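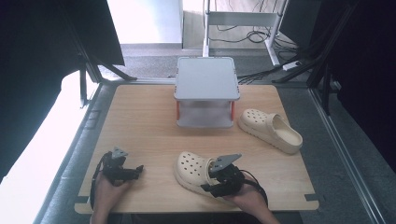

What 407 shoe demos did and didn't buy us

June 2022

I was asked to write up the footwear result for people outside the group, and I said yes mostly because I was worried about who would do it if I didn't. The number going around is 70 percent. I want to talk about that number, and why I trust it less than the people who keep repeating it.

First the method, quickly. Hellon is the policy. It takes in camera images and puts out motions for two arms. It was trained on demonstrations that a person gave by hand, holding a pair of grippers and doing the task themselves, with no robot arm involved. The task is called shoe rack internally: two clogs start out on the board, and they have to end up side by side on the little two-tier stand, toes the same way. A trial counts as a success if both shoes are on the top tier and still there when the arms back off.

The appeal of collecting data this way is speed. Khanyisile Magagula did nearly all of the demos and she is very fast. With the old teleoperation setup we would get a handful of decent episodes before somebody needed a break, and a lot of those had long pauses in them where the operator was trying to work out how far away the shoe was. With the grippers in your own hands you can feel when the shoe slips. You don't stop to think. I did a few myself and the first one was fine, which I can't say for any piece of lab equipment I've used before.

So I'm not against it. I want that on the record before I complain.

The claim

We had 407 demonstrations after filtering. Hellon was trained on those and then run on the real arms for 100 trials, and it succeeded in 70 of them. The older policy, Bunting, trained on teleoperated data, did worse on the same task. From this the story became "handheld data beats teleop data," and that's how it appeared on a slide, in large type, with an arrow.

My trouble starts with the comparison. Bunting is a smaller network. It was trained in April, before Gholamreza Hassanpour fixed the timing problem between the cameras and the gripper width signal. It saw fewer demos. If you change the data, the model, the amount of data and the sync all at once, and the score goes up, you have learned that something in that pile helped. Could be the handheld part. Could be Gholamreza, and I'd put real money on Gholamreza.

I asked whether we could train Bunting again on the new data. Everybody agreed this was a good idea. It has not happened.

Where the clogs come in

The shoes themselves bother me more than I expected. We use clogs, the thick kind with holes over the toe. They came out of a discussion about "deformable household objects," and they're a fair pick if you want something with an opening that a finger can go into. They are also about the most forgiving footwear on earth. The opening is huge. The sole is chunky, so the thing stands up well once it's down. No laces, no tongue to fold under, no ankle flopping over to one side.

And then there's the grasp. If you watch the demos, Khanyisile almost always does it the same way: a gripper goes into the opening of the clog and holds it from there, while the other hand waits or steadies. It works very nicely. It would also work on a bucket. I'd like to know how much Hellon has learned about shoes and how much it has learned about going for the big hole.

Vija Stankevičius had the same thought and ran a small side test, which didn't make the slide. She took six other shoes from people in the building (a sneaker, a loafer, a kid's rain boot, that sort of thing) and gave each one a few tries. I'm not going to quote a rate, the sample is too small and I'd be doing exactly what I'm complaining about. What I can say is that the rain boot got knocked over pretty much every time, and the sneaker was picked up by the tongue, carried halfway and dropped. The loafer did surprisingly well. It has a big hole.

The two-handed part

The task is advertised as bimanual. There are two arms and both of them move, so in a sense it is. I went through a stack of the demos with the sound off and tea next to me, and for long stretches one gripper does the work while the other one hovers over the table with nothing in it. That's a normal thing for a person to do. Your spare hand has to be somewhere.

A policy that copies this learns to hover. In the trials you can see the idle arm drifting around at demo height, making little adjustments that don't mean anything. Twice it drifted into the stand. Those two were scored as failures, correctly, and in the notes they were put under "collision, other," which is not where I would have put them. I'd have put them under "we taught it that."

Drahomíra Kováčik disagrees with me here and she may be right. Her view is that hovering is useful, that the second hand is staying ready in case the first one loses its grip, and that there are demos where it does step in. I've seen those too. I just think there are too few of them for the policy to tell waiting from wandering. Her counterproposal is to collect a batch where the shoe is started in awkward poses that really need both hands. I would love this. It's the first thing I'd do with another week.

About the 30 that failed

I find failures more interesting than successes and I wish we reported them at the same length. Most of ours fall into one kind. The clog is gripped fine and lifted fine, and then comes down a bit short, so the heel catches the raised rim of the top tier and the shoe rolls off the front. The policy then opens the gripper anyway and moves on to the second shoe as if all were well. It doesn't look back.

I don't think more demos of the same type would fix that. Khanyisile doesn't catch the rim, so there is hardly any recovery in the data. People who are good at a task make bad teachers in this one way. The filtering made it worse: any episode where a shoe fell was thrown out, by a script, which I wrote. So that's on me.

There's also lighting. The collection cell has what looks like a softbox on one side and black panels around it, and it looks the same at every hour. The arms live in the same kind of enclosure with the same kind of light. When Vusumuzi Masilela switched the softbox off for a few runs, to see, the gripper started closing early, in the air, a little in front of the shoe. Cream clogs on a pale wood board are not a high contrast situation at the best of times. He turned it back on and it was fine again. I asked for this to be mentioned in the report. It's in a footnote now, and I'm told I should be pleased about the footnote.

What I'd accept

People keep asking me what would change my mind, usually in a tone that suggests nothing would. Plenty would. Same network, same number of demos, same sync fix, one set collected by hand and one through teleop, scored by somebody who doesn't know which is which. At least one shoe the policy never saw. Some runs with the light changed. If handheld wins that, I'll draw the arrow on the slide myself.

I'd also like to see collection time reported next to the success rate. I suspect that's where handheld really does win, and by a lot, and it's odd to me that we are arguing over the weaker claim when the stronger one is sitting right there in the session logs. If you can collect demos several times faster and land at the same score, you've got something worth having. You don't need it to be better per demo.

There is talk of moving the whole thing over to Skemero, the newer stack, and adding a task with folded towels. I'm for the towels. I'm less keen on switching stacks before the Bunting retrain is done, for the reason I gave further up, but I've been outvoted on this kind of thing before.

A couple of people wrote to ask whether the 407 episodes will be released. I'd like them to be, including the ones my script threw out. Drahomíra is looking into it. The raw recordings are all still on the drive, and when I know more I'll add a note at the bottom of this post.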